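Der Planer

Floor Dekker kam um 4 Uhr morgens ins Labor von Pallidia zurück, denn sie konnte nicht schlafen. Auf dem Bildschirm stand noch immer dieselbe Meldung: Kein gültiger Pfad, Versuch 151.

Sie setzte sich und öffnete die Konfiguration von Cladusix. So hieß der Planer, den Kramer geschrieben hatte, bevor er im März nach Unley gegangen war. Seine Kommentare im Code waren kurz und höflich, wie Briefe an eine Tante. «Bitte den Rand nicht vergessen», stand über der Kollisionsprüfung. 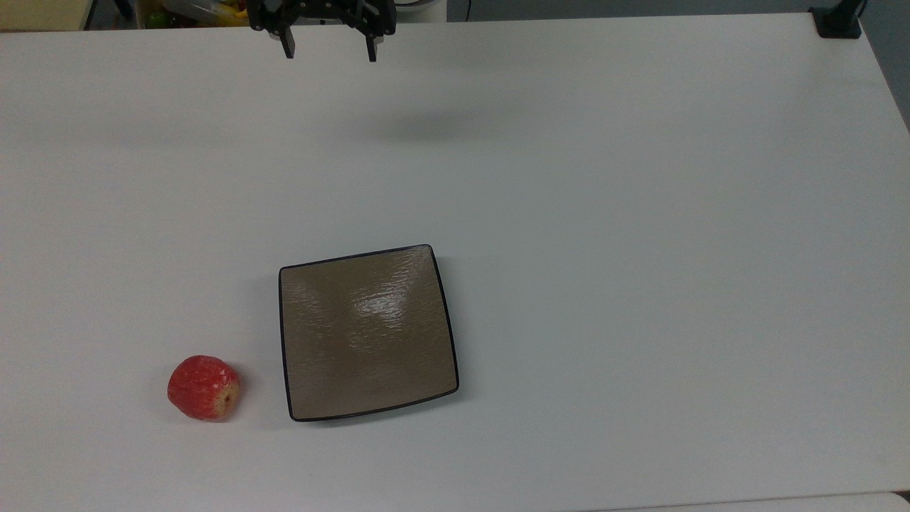

Warum findet der Planer keinen Weg zum Apfel, wenn der Tisch doch fast frei ist?

Er rechnet den Teller mit einem zu großen Sicherheitsabstand, und der Apfel liegt dann für ihn innerhalb des Hindernisses.

Die Antwort hatte Floor selbst in ihr Heft geschrieben, gleich unter die Frage. Sie suchte den Wert und fand ihn in Zeile 2000. Aus 16 Zentimetern machte sie 4. Dann las sie noch einmal Kramers Satz über den Rand — und ließ ihn stehen.

Sie drückte die Taste. Der Planer rechnete, und auf dem Bildschirm wuchs eine dünne grüne Linie vom Greifer hinunter zum Apfel.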